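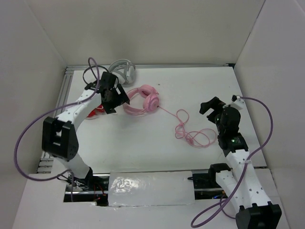
A pair of pink over-ear headphones on a white table.

Pomton libraries to lend listening equipment from October

September 16, 2024

Pomton Library Service will begin lending headphones and audio players to its members in October, following a trial at the Brikport branch earlier this year. The equipment will be available at all 8 branches and may be borrowed on an ordinary library card.

Under the scheme, members may take home a listening set for 16 days at a time. Each set contains wired over-ear headphones, a small player and a printed guide in large type. Sets may be renewed twice, provided that no other member has placed a reservation.

The trial at Brikport was open to adult members only. Of those who returned a feedback form, 92 per cent said they would borrow a set again. Several asked for a wider choice of local history recordings, and the service has since added the Neroso collection of spoken memories to the list of titles. The collection was previously available only at the reference desk in the central library.

Younger members will be able to borrow sets with the consent of a parent or guardian. The service advises families to keep the volume at a moderate level and to encourage regular breaks from listening.

There will be no charge for borrowing. Sets returned late will be subject to the same fees as books, and members will be asked to pay towards the replacement of any item that is lost. Ear cushions will be cleaned by staff between loans, and worn cushions will be replaced before a set is lent again.

The Fung Reading Trust has agreed to meet the cost of the equipment for two years. The library service will review the scheme before that period ends and will publish its findings on this website.

Members who have difficulty reaching a branch may ask for a set to be delivered by the home library service. Requests should be made by telephone or at any enquiry desk, and the usual delivery rounds will apply.

Reservations will open at the start of October. Members will need their card number and the name of the branch from which they wish to collect. Existing loans of compact discs are not affected, and the spoken word shelves will remain in their present places at every branch.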